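Notebook, Sunday, dishwasher cell. Placement planner, still 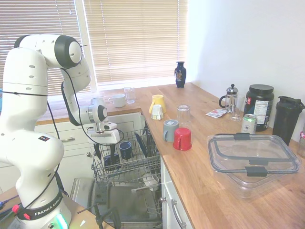 Arm over the upper rack, side view. Navy mug at the front, tilted.

In at 2 p.m. to do one thing, which was to find out why the planner goes around the rack the long way. Did four other things first. Recording all of them so that Ezequiel can see where the afternoon went and stop asking on chat.

1. Collision model

The old model treated the upper rack as a solid box. Safe, in the way that never leaving the house is safe. Every grasp below the rim came back as "in collision" and Stustirum (our planner wrapper, for anyone reading this from the other building) would then politely relax the margin until it found something, and the something was usually an elbow-up detour toward the window blinds and back. Smooth, legal, scenic.

Replaced the box with four thin walls and a floor. Tines are not modeled. I know. The wire is too thin for the voxel size we run at and if I drop the voxel size the map update falls behind the controller. Left a TODO with my initials on it, directly under the TODO with Balakrishnan's initials on it, which says the same thing.

Result on the replay set: 692 planning queries from the June logs, old model against new. Detours mostly gone. The ones that remain all involve the mugs at the back corner of the butcher block, where the wrist has to choose between the wall and its own joint limit and picks whichever I'm not looking at.

2. Timing

Median plan time is worse by 15 ms. Four walls cost more than one box, so fine. Ezequiel will want it back. Ezequiel may have it back when Ezequiel rewrites the broadphase, as promised in the last three meetings.

3. The clear things

Perception is still hopeless on transparent objects, and the counter is well supplied with them: the glass on the windowsill, the upturned one behind the gray and red mugs, the tumbler by the French press, the big storage container with the latches. The Wekari segmenter gets a decent mask on the container, I assume from the gasket and the dark clips, and then the depth inside the mask is whatever was behind it. So we get a confident outline filled with countertop.

Current hack: if a mask is labeled "glass" or "container" and the depth variance inside it is under threshold, throw the depth away and extrude the mask up from the table plane to a default height. It makes a sort of top hat. The planner respects the top hat. I would not grasp one.

The threshold also catches the yellow mug when the light from the window is bad, for reasons I have not found. For an hour I was sure it was exposure. Locked exposure, same thing. Then I was sure it was the label map, since somebody merged "mug" and "glass" in a branch. Checked, it was me, in a branch I had deleted. Not the cause either. Parked.

4. Upside-down mugs

Grasp sampler assumes the opening is up. For an inverted mug it offers a rim grasp on a rim that is flat against the wood, then reports high confidence. Added an orientation check using the fitted cylinder and the top-surface depth: hole or no hole. If no hole, rim grasps are dropped and we go for side grasps only.

Works in replay on the red and gray mugs. The little white cup beside the yellow mug is small enough that the fit flips between frames, so it is a cup, a lid, a cup, a lid. Put a hysteresis counter on it. Don't love it.

Note for Balakrishnan: the tilted mug in the rack breaks the same check in a different way. Cylinder axis is neither up nor down and the code rounds. I changed it to return the axis and let the sampler deal with it. Your unit test now fails. I think your unit test is wrong, but I have left it failing so we can enjoy it together.

5. The long way around

Finally. Most of it was the collision box, see 1. The rest was a joint-space cost weight that someone set to 100 with the comment "temporary". Git says this was in the Quezada merge, so it has been temporary for longer than I have had a badge. Set it to 2. The approach now comes over the counter side and goes down into the rack like a sensible person reaching for a cup.

Compliance was untouched today. Do not go changing stiffness because the motions look different. They look different because they are shorter.

Open items

- Lower rack has no model at all. The planner believes there is free space down to the floor. Cap target height in the config until someone draws it. Capped it just now, the key is min_goal_z, and it fails silently if you spell it min_z_goal. Ask me how long that took (about 40% of the coffee).
- Black stand in front of the open door goes in as a static obstacle, padded. If you move it, rerun the scene script. Padding does not follow furniture.
- Vase by the window: keep-out cylinder, generous. Ezequiel says too generous. Ezequiel can sign for the vase.
- Candent viewer draws the new rack walls inside out. Cosmetic. Planner has them the right way round, I checked the normals twice.
- Yellow mug, see 3.

Branch is rack-walls. Not merged. Tests: all pass but the one mentioned. Replay config is in the usual folder under the usual bad name.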